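Clilent Cloth: two-arm cloth handling data, data card

Summary

Clilent Cloth is a set of 272 recorded episodes in which two robot arms handle one red cloth next to a white perforated basket. We collected it in June to study one question: does a policy learn better when it sees the cloth from the wrists, from a fixed view, or from both?

Each episode has three colour streams, the joint positions of both arms, and the gripper commands. All streams share one clock.

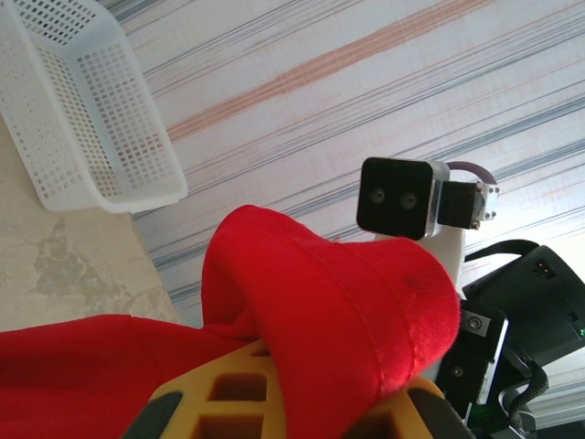

Every episode was teleoperated by one of 2 operators. The operator number is stored in the file meta.csv, and we ask users to keep it when they make their own splits. Our split is by starting shape of the cloth, with 41 episodes held out for testing.

Fixed view

The fixed camera was not moved during the collection. Its colour balance was locked in the morning and we did not correct it later.

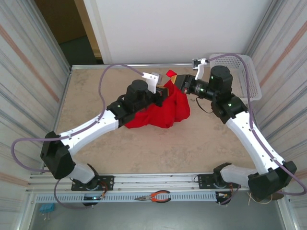 Can I train with the fixed view only?
The loader accepts any subset of the streams, so set views to "fixed" in the config. In our tests this policy was the weakest one at finding an edge of the cloth.

Wrist views

Wrist streams are named left and right, after the arm that carries the camera. They are not rectified. Calibration files are in the folder calib.

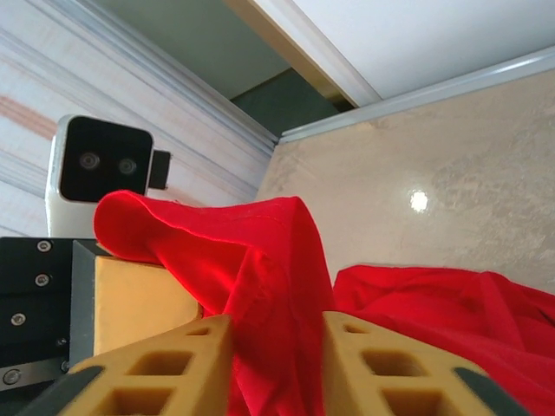
With both wrist views and the fixed view, the policy was trained for 100 epochs, the same as the other variants. The gain over wrist views alone was small, and we would not call it significant with a test set of this size. 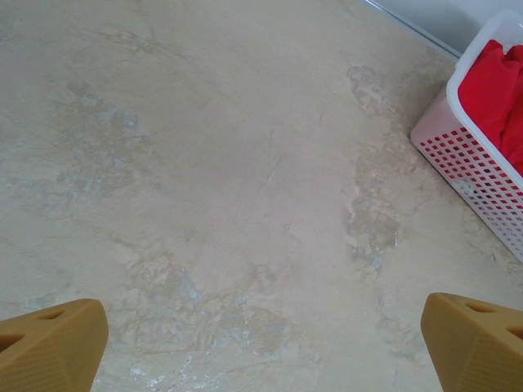
Wrist view: open gripper, red cloth in the basket.

Known limits

Only one cloth and one basket were used. Labels for the grasp moment were made by hand and can be late by a few time steps. The baseline code comes from our older project Wostach and still has its folder names.

Contact

Rasa Ķēniņš maintains the data. Please report broken episodes with the episode number and the stream name.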